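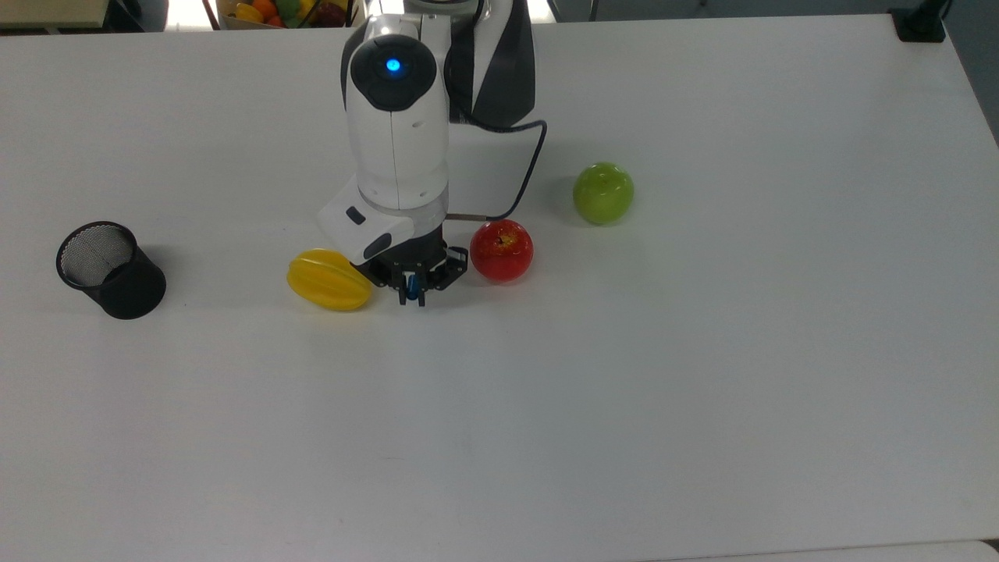
Home Shop Sourdough FAQ Classes Contact
Search this site Search Clear

Sourdough questions I get all the time

I've been teaching bread classes in Jarthorpe long enough that I can guess the first email on a Tuesday morning. So I finally typed up my answers! If yours isn't covered, write to me at the address down at the bottom.

My starter has gray liquid on top. Is it dead?
Nope! It's hungry. Stir the liquid back in or pour it off (I pour, I don't like the sharp taste) and feed it twice before you bake. The one you do throw out is a starter with pink or orange streaks or fuzzy mold. Don't scrape it and hope, just toss the whole jar and wash it well.

How often do I have to feed it?
On the counter, once a day, twice in July. In the fridge, once a week is plenty, and mine has gone a lot longer than that while I was away visiting Chae-won Koo and came back fine after a couple of feedings. I use equal weights of flour and water and leave a spoonful of the old stuff behind.

What flour do you use?
Plain bread flour for most of it and a scoop of whole rye from Slanina for flavor. For a normal batch I weigh out 1000 grams of flour total and that makes two good-sized loaves. Go easy on the rye at first, it makes the dough sticky and you'll want to add more flour, and then you've got a brick.

Do I really need a scale?
Yes, sorry! Cups of flour are all over the place depending on how you scoop. A cheap kitchen scale is fine, mine is scratched to bits.

Why is my loaf flat?
Nine times out of ten the dough didn't sit long enough, or it sat way too long. Poke it with a wet finger. If it springs right back, wait. If it slowly comes halfway back, it's ready. If your finger leaves a hole and the dough sighs at you, make focaccia — lots of olive oil, big flakes of salt, everybody's happy.

Can I leave it in the fridge overnight?
Please do, it tastes better. I go up to 18 hours once it's shaped, and I bake it straight from the fridge. Cold dough is so much easier to score, too.

Why is the middle gummy?
You cut it too soon. I know, I know, the smell. Give it at least 90 minutes on a rack, and longer for anything with rye in it. If it's still gummy after that, bake the next one a bit longer with the lid off.

Do I need a Dutch oven?
It helps, but Radek Kováčik from my Saturday group bakes on an upside-down sheet pan with a tray of hot water underneath and his crust is better than mine (don't tell him).

Can I freeze it?
Sure. Slice it first, bag it up and toast from frozen.

Can I get some of your starter?
Anyone who comes to a class goes home with a jar. I don't mail it anymore. One leaked all over the inside of its box and the post office called me.

When is the next class?
Dates go up on the Classes page when I have them. Bring an apron and a container with a lid, please.

Contact: Oľga Machala, Jarthorpe | © Oľga Machala, all rights reserved | Back to top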